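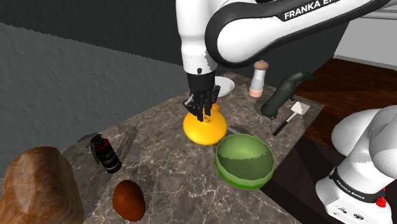
The Counter That Stays Full

In Kilerbridge, the older houses along the river were built with kitchens no wider than a hallway. There was a sink under the window, a stove on the opposite wall, and a pantry with a door. Cooking was done standing up and alone, and the food was carried somewhere else to be eaten. Most of those walls are gone now. The pantry usually went with them, and the things that used to live in it had to go somewhere.

They went on the counter.

The Thambiah building, a former shoe warehouse on the east side of town, was turned into apartments in January. Its kitchens have no upper cabinets at all. The owners wanted the brick to show, and residents were told the deep drawers would make up for the lost space. Several have since bought freestanding shelves. One tenant keeps her flour and rice in the coat closet and says she has stopped noticing the walk.

Rent there starts at 714 dollars a month for the smallest unit. The counter is the same length in every unit, whether the apartment has one bedroom or three, and families feel it more than single people do. A couple on the top floor do the school lunches at night, because by morning there is nowhere left to put down a cutting board.

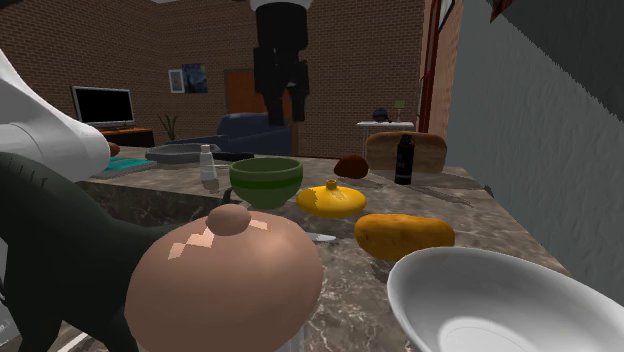 A lidded view: the marble counter looks toward a living room with brick walls.

Open kitchens have been popular for so long that it is easy to forget what the closed ones were good for. A door kept smoke and noise in. It also let people leave a mess until after dinner. In an open plan the dishes are part of the living room, and guests look at them all evening.

Some of the trade has begun to respond. Nekura, a small cabinet shop in Gotport, now sells a shallow pantry that fits between wall studs. It holds one row of jars and bottles, and it costs 800 dollars installed. The shop says it was meant for mobile homes and sold poorly there. City apartments took it up.

Other people have gone the cheaper way and own less. The usual advice is to empty every drawer into boxes and put things back only as they are used. One household in Gotport tried it for 7 weeks. They gave away a waffle iron, a fondue set and four colanders, then bought another colander in the spring. The counter was clear for most of that time and filled up again when the tomatoes came in.

Stone makes the problem a little worse, according to the installers who fit it. People pay a lot for marble and want to see it, but they are also afraid of it. Lemon juice and vinegar leave dull marks, so trays and boards go down first and everything else is set on top of them. Wood gets scratched and sanded and treated more like a workbench.

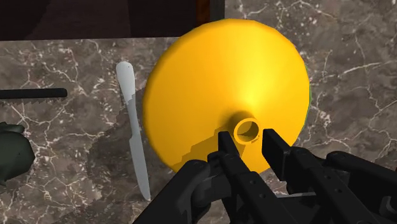
What should you clean a marble counter with?
Warm water, a soft cloth and a little dish soap are enough for daily use. Keep vinegar and lemon cleaners off it, and wipe up spilled wine or juice right away.

Back in Kilerbridge, one of the river houses came up for sale with its narrow kitchen untouched. The listing called it original. The buyers plan to take out the wall and keep the pantry door, which they want to hang in the bathroom.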